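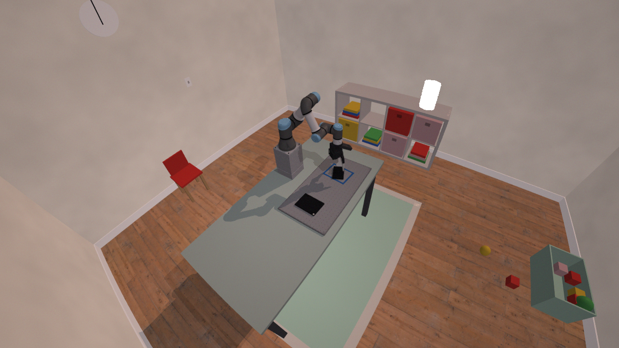

OPINION / STANDARDS AND MEASUREMENT

Put the unit price back on the shelf

The unit price label is the cheapest piece of consumer protection a grocery store can offer, and most stores print it badly. I spent a Friday at the Kaltley branch in Ellberg with a notebook and a pocket calculator, checking labels against packages. Of 100 labels in the dry goods section, 11 carried a unit that did not match the unit on the neighboring product. Rice was priced per pound on one tag and per ounce on the next. Dish soap was priced per fluid ounce, per quart and, in one case, per "each."

None of this is a pricing error. Every figure I checked was arithmetically correct. The fault is in the choice of denominator, and a shopper who has to multiply by 16 in the aisle has been handed homework.

The usual defense is software. Labels are generated from a product file, and the product file takes its unit from whatever the supplier typed in. Dineo Hendricks, who managed label data for the Escobar chain until January, told me that her product file held 1635 active items with a blank unit field when she arrived. The system filled the blanks with "each." Fixing them took two clerks and a spreadsheet. The work was dull and it was finished in one quarter.

A second defense is that shoppers ignore the number. Some do. At present it is set in type so small that many people over 40 need glasses to read it, so low use proves very little. Ovico, a smaller chain, prints the unit price at the same height as the selling price. Its stores did not need new printers to do that, only a new template.

I would ask for two rules. First, one unit per category, fixed by the state and published as a table: pounds for rice, quarts for liquid soap, 100 sheets for paper towels. Second, a minimum type height, stated as a fraction of the selling price - half would do.

Châu Lưu, who has argued against me on this in print, thinks a fixed table would go stale as packaging changes. Concentrated detergent is her best example, and it is a fair one. A quart of concentrate washes more loads than a quart of the old product, so price per quart misleads. I would use price per load there, provided the load is defined by a test and the result is printed on the package. That is an extra line in the table. It is no argument against having the table.

Inspectors already visit these stores to check scales. Adding a label check to the same visit would mean a longer form and a short training session.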